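Groludley Finds Cause of Gripper Stalls, Sends Fix to Every Seltcombe Cell

SELTCOMBE, March - Groludley Automation has traced the fault that made its tray-handling arms close too hard and then stop dead, and a corrected release is now running on all 40 cells at the Seltcombe returns center. No one was hurt. The center, run by Zulness Returns, is back on its full evening schedule.

The trouble showed up in a plain enough job. An arm reaches for a shallow plastic tray, takes it by the rim and moves it to the wash line. When a tray lay flat and alone, the arms did fine. When something heavier was resting on part of it, the fingers met more drag than they expected, read that as a poor grip and squeezed again. And again! On the third squeeze the drive hit its current limit and the arm locked with the fingers shut.

A locked arm is a safe arm in most situations, and the guarding worked as designed. The part that worried the team came next. After a restart, 70 of the logged stalls ended with the fingers springing open at full speed, before the operator had been given the "clear" light. That should never happen, and Groludley asked Zulness to stop the cells the same afternoon it was confirmed.

Engineers then went through 3440 recorded picks, 546 of them with a stall or a near stall, and they rebuilt the worst cases at the bench using ordinary trays and crates from the floor. It was slow work and a real pleasure to see it come together. Two separate errors were hiding behind one symptom. The retry counter did not reset between trays, and the restart routine skipped a position check if the fingers were already closed.

"I've been chasing this one in my sleep," said Faustine Chevalier, head of field engineering at Groludley. "We had blamed the pads, we had blamed the trays, we even swapped a motor. Then we laid two logs side by side and there it was, the counter still sitting at two from the tray before."

The new release allows one retry, then backs the arm off and calls for help. Fingers now open at low speed after any restart, and only once the clear light is on. Cells also refuse a pick if the first light tug shows that a tray is pinned. Operators will see a few more help calls per shift while the limits are tuned, and the team thinks that is a fair trade. 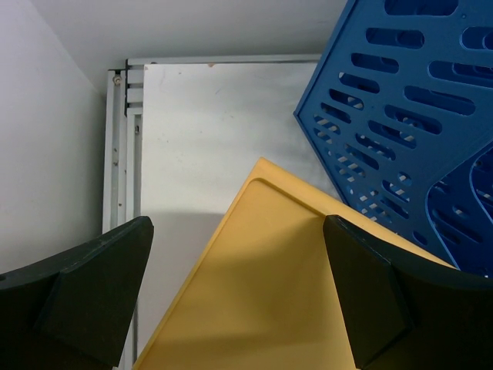
Ewan Lennox said he was glad of the slow opening but wanted the help call to be louder, as the tone is hard to pick out with the wash line running. He also asked that the restart steps be printed on the cell door again, the way they were before the last update.

Both requests have been accepted. A louder sounder is on order, and door cards went up with the new release.

The same code is used in the smaller Awasthi cell, which handles lids. It has shown no stalls, but it received the update too and will stay at reduced speed until its own pick logs have been read through.

Sites running an earlier release should keep arms at reduced speed and stand clear of the fingers during any restart until the update is in place. The full fault report is free on request from Groludley field engineering, bench logs included.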